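2021-10-08
Workshop notebook, Drellwood room
Entry by Ladi Amadi; read and initialed by K. Bataineh

Purpose of the session: to settle how the white foam cubes are to be handled and stored before the Tillman display is assembled in December. The cubes are of the beaded type, and the delivery from Ganer comprised 100 pieces.

Condition on receipt was acceptable. Of the full delivery, 17 cubes had at least one crushed corner and have been set aside in the lower cabinet. Karim Bataineh considers 12 of these usable for interior positions, where the corners will be covered. I have no objection, provided they are marked before they leave the cabinet.

The surface of the material is granular and the beads sit close together. Under side lighting the speckle is more noticeable than I had expected, and this should be raised with Tillman before any decision on painting. A cube is easily marked by a fingernail or a ring. Staff are asked to hold cubes by two opposite faces and to keep off the edges. 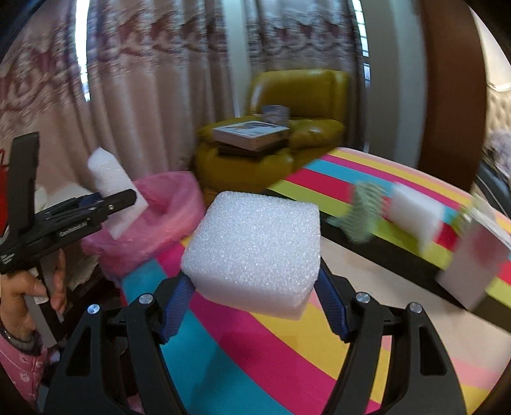

The striped padding is to remain in use as the working surface. It is softer than the bench top and a white cube shows clearly against the colors. It should be brushed down at the end of each session – stray beads cling to everything and were found last week in the Gutach cartons on the far shelf.

Storage: cubes to be stacked no more than four high, with tissue between layers. Shelf 19 has been cleared for this. The cartons in which they arrived are too tight at the sides and should be kept for offcuts only.

Adhesive remains open. The solvent type softened a test offcut within minutes and is withdrawn. Water-based sample to be tried on two offcuts, left overnight under a light weight.

To do: labels for the set-aside cubes (LA). Letter to Ganer concerning the corners (KB). Soft brush, wide, for the padding.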